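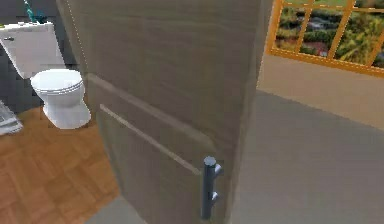 # Door opening demos in simulation: how many scenes, how many repeats?

**tirkell_lab** wrote:

Hello all. I am collecting demonstrations for a door opening policy, everything in simulation for now. The door in my first post is from one of the apartment scenes, the one between the bathroom and the room with the orange window. It has a vertical bar handle, and the task is only to pull the door more open and then stop. No latch, no key.

My present status:

- 213 demonstrations by teleoperation, all in this apartment
- start position of the base is randomized a little, start angle of the door also
- one camera view is saved, together with the joint states and the door angle
- I do the demos myself, with a 3D mouse

I trained a first policy on them. In the same apartment it succeeds in 82 of 85 trials, so I was happy for one evening. Then I loaded a different apartment with a white door and a similar bar handle, and the arm went to a place in the air to the left of the handle and closed there. Again and again, the same place.

My question is simple: should I collect more in this scene until I have 1000, or should I change scene now? Changing scene costs me much time, because for every new door I must check the hinge and the collision shape by hand.

---

**zukora_m** wrote:

Change scene now. You have enough of this door. Your policy has learned "brown door, orange parquet on the left, go there". It has no reason to look at the handle if the rest of the room already tells it where the handle is.

I would do 20 demos per door and as many doors as you can stand.

---

**hingepin** wrote:

I don't agree fully with zukora_m. Twenty per door is thin if the start angle is random. With a door almost closed and a door half open you have two different motions of the wrist, and the policy needs to see both from several base positions. We tried few demos on many doors last January and the result was a policy that reached every handle and opened none of them.

@tirkell_lab what is the spread of your start angles? The one in your post is already quite open, the toilet is in view. If most of your episodes begin like this, then the pull itself is short and you are mostly collecting reaching.

---

**tirkell_lab** wrote:

@hingepin That is a fair point and I had to go and look. The majority begins with the door partially open like in the post. I did it so because from the closed position the arm hits its joint limit and I must drive the base back during the pull, and with the 3D mouse this is tiring. So yes, the hard cases are missing in my data because they were hard for me also.

About the look of the door: I can change the texture of the panel and the floors automatically. Is this enough, or must the shape change too?

---

**zukora_m** wrote:

Texture is cheap, so do it. But shape matters more for handles. A bar on two standoffs gives the gripper a long piece to hold, you can be too high or too low and it still works. Put a round knob there and all this tolerance is gone.

Also please vary what is behind the door. In your scene there is a bathroom with a dark wall on one side and a light beige wall on the other, so the edge of the door is very easy to find by contrast. In a flat where both rooms are painted white the edge nearly disappears.

---

**slow_gripper** wrote:

One practical thing about the handle. It sits very low in your view, the lower end is nearly at the bottom. When the arm comes in from below, does it cover the handle completely? I had this on the Okonkwo scenes and the policy became blind in the last moment before the grasp. I tilted the camera down a few degrees and recorded again. It was painful to throw away the old episodes, but mixing both views was worse.

---

**tirkell_lab** wrote:

@slow_gripper Yes, it covers. I replayed ten episodes after your message and in most of them the handle is hidden before the fingers close. I did not see this as a problem because I myself have a second window with a free camera when I teleoperate. So I was using information which the policy does not receive – a stupid mistake.

---

**hingepin** wrote:

Not stupid, everybody does it one time. Close the second window and record from the policy camera only. Your demos will be slower and uglier, and more useful.

You also don't need to throw anything away if you saved the full simulator state. Replay the states and render again with the new camera. If you saved only images and joints, it is harder.

---

**prorniretti_user** wrote:

Replay is fine for the images, but careful: the actions were still chosen by a person who saw more. If the human corrected the wrist because of the free camera, the rendered data shows a correction without visible cause. I would use replayed episodes for the approach and record the grasp part new.

---

**zukora_m** wrote:

For me that is too careful. With the camera tilted the handle stays visible, so the cause is visible again. Just replay and look at the result before you spend a week.

---

**tirkell_lab** wrote:

Thank you all. I did save the full state, by luck. The plan is now:

1. Tilt the camera down, replay all 213 episodes and train again without new data.
2. Record from the closed position in the same apartment, policy camera only.
3. Prepare four other doors, at least one of them with a knob, and randomize panel and floor textures in all.
4. Keep one apartment outside of training and touch it only for evaluation.

I will not go to 1000 in the first scene. For the split between replayed and new grasps I will test both opinions, with the same 85 start positions, and post the numbers in this thread.

---

**slow_gripper** wrote:

Please write also the camera angle which you use at the end. I am still at a few degrees by feeling and would like to compare.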